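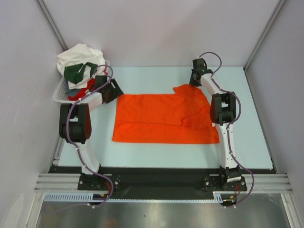

Trevor Beaulieu legt Wert darauf, dass er seine Hemden selbst zusammenlegt. »Zu Hause. Meistens. Wenn Besuch kommt.« Beruflich verleiht er seit September einen Automaten, der es für andere tun soll. Pronder heißt das Gerät, hinter dem Namen steht die Firma Vorkex, und hinter der Firma stehen im Wesentlichen Beaulieu und sein Teilhaber Harvey Tremblay, der während des Gesprächs zweimal telefonieren geht und beim zweiten Mal sein Brot mitnimmt.

Das Angebot richtet sich an kleine Wäschereien und Pensionen: zwei Arme, eine Arbeitsfläche, ein Korb, dazu die Wartung. 779 Euro kostet die Miete im Monat. Ob das viel ist? »Für ein T-Shirt ja«, sagt Beaulieu. »Für 1.313 T-Shirts nein.« So viele hat die Wäscherei Aguirre in ihrem Probemonat durchlaufen lassen, und die Zahl steht inzwischen auch im Prospekt, ziemlich groß.

Nicht im Prospekt steht die Dauer. 61 Sekunden braucht Pronder im Mittel für ein Kurzarmhemd, eine geübte Kraft schafft in der Zeit einen kleinen Stapel. Beaulieu nickt, als hätte man ihm zum Wetter gratuliert. »Die geübte Kraft müssen Sie erst einmal finden. Und dann müssen Sie sie fragen, ob sie um vier Uhr früh Lust hat.« Um vier Uhr früh, räumt er ein, habe Pronder auch schon eine Stunde lang denselben Ärmel angehoben und wieder abgelegt. Bei Aguirre habe man das am Morgen mit Fassung getragen.

Tremblay, zurück vom ersten Telefonat, möchte über das Greifen reden. Das Falten selbst hält er für überschätzt, das sei Geometrie. »Schwierig ist die erste Falte, die man zu fassen kriegt. Der Stoff liegt da und will nichts von Ihnen.« Mehr als die Hälfte der Entwicklungszeit sei in die Fingerspitzen geflossen. Socken lehnt er ab, aus Prinzip, Spannbettlaken aus Erfahrung.

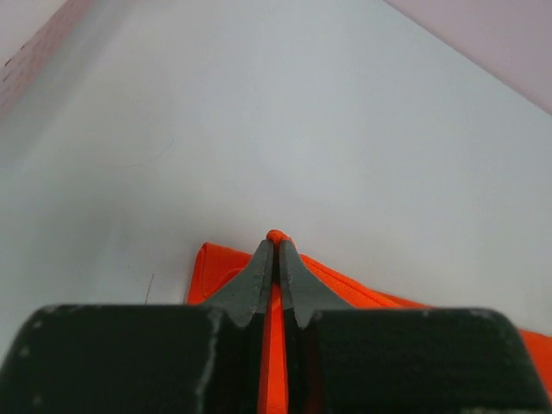
Sauberkeit ist ein Thema, bei dem die beiden Herren sich nicht ganz einig sind. Beaulieu verkauft an Betriebe, die Hygienepläne an die Wand hängen, und hätte gern jede Aufnahme vom Greifer ohne Fussel. Tremblay sieht das gelassener. Oben klemmt der orange Stoff als kleiner Knubbel zwischen den grauen Spitzen, und links davon liegt auf der hellen Fläche ein feiner dunkler Faden, vielleicht auch ein Haar. »Das ist eine Wäscherei im Kleinen«, sagt er. »Wischen Sie mal eine Wäscherei fusselfrei.« Im Mietvertrag steht nun, dass der Kunde die Fläche täglich abwischt. Beaulieu hat den Satz geschrieben, Tremblay hat ihn unterschrieben.

Und die Konkurrenz? Falwood bietet ein Gerät mit nur einem Arm an, dafür billiger. »Versuchen Sie das mal mit einer Hand«, sagt Tremblay und hat offenbar vergessen, dass er in der anderen das Telefon hält. Beaulieu formuliert es freundlicher. Für Handtücher sei das eine brauchbare Maschine, man schicke sogar Kunden hin, die nur Handtücher hätten. Wie viele das bisher waren? »Einer. Er hatte dann doch auch Hemden.«

Kündigen kann man den Vertrag nach zwei Monaten. Den Korb darf man behalten.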